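Boxes, Bins and Lids: Getting the Craft Room in Order

Annick Kennedy

Back in September I finally gave in and started sorting out 23 years of ribbon, buttons, yarn ends and half-used glue sticks. I had been promising my sister in Trirnville I'd do it since the spring (she was very patient with me!), and once I got going I found I was enjoying myself far more than I expected. These are my notes on the boxes, for everyone who wrote in after the Liltent swap meet to ask what I keep things in.

The kind I keep coming back to is the plain white one with a handle on top and a latch at each side. I like a body that lets a little light through, so I can guess what's inside without opening it, and I like a handle I can get my whole hand around when I'm carrying buttons, which weigh more than you'd think.
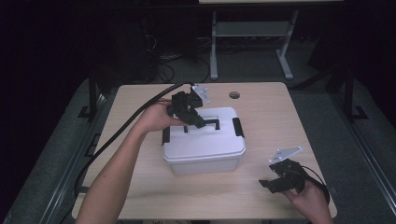 White storage box with a black handle and two black latches, on the light wood table.

I bought five of them to begin with, and then of course I went back for more. Buttons go by color, ribbon goes by width, and the zippers have a box to themselves because they tangle with everything. Labels go on the short end, written in pencil first, as I do change my mind.

Next up is the fabric shelf, and I have my eye on some deeper bins from a shop in Grirnport. If you have a good way of storing felt, do write and tell me!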